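Budlow folding table, white top: my thoughts after a whole spring of using it

I bought the Budlow back in April, when I finally admitted that the kitchen counter was never going to be a place where I could fold, mend, sort and drink my coffee all at once. I'd been using an old Clatix card table before that (some of you will remember my grumbling about the legs!) and I wanted something with a bright, plain top that wouldn't fight with whatever I put on it.

It cost me 200 dollars, which made me gulp a little. Putting it up took 20 minutes, and that includes hunting for my glasses. The legs lock with a good firm click, and I've leaned on it with both elbows through many a long phone call without a wobble.

What I love most is the color, or the lack of it. Pale surfaces bounce the light around, so I can see what I'm doing with dark thread well into the evening, and anything small and black shows up right away instead of vanishing the way it did on the Clatix.

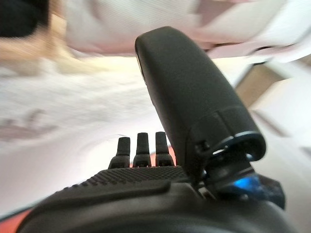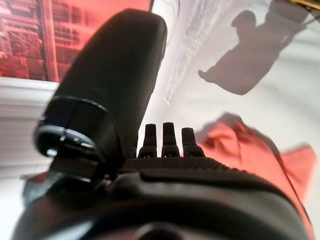 Cleaning and care

Now for the grumbles, because there are a couple. White shows everything. Coffee rings come off with a damp cloth if you catch them early, but I left a bit of red fabric dye overnight and had to go at it with baking soda paste for a good 30 minutes before I was happy again. The edges also collect lint, and I've taken to running an old toothbrush along them whenever I think of it.

It's heavier than it looks, too. I can carry it down the hall by myself, but I wouldn't want to do stairs with it, and my sister-in-law and I had quite the adventure getting it out to her porch and back.

Would I buy it again? Yes, I would, though I'd wait for a sale. Darkum makes a cheaper one that's fine for puzzles, but it's a touch low for my back. Four stars from me, and a half more if they ever add a handle.

Francine Petrenko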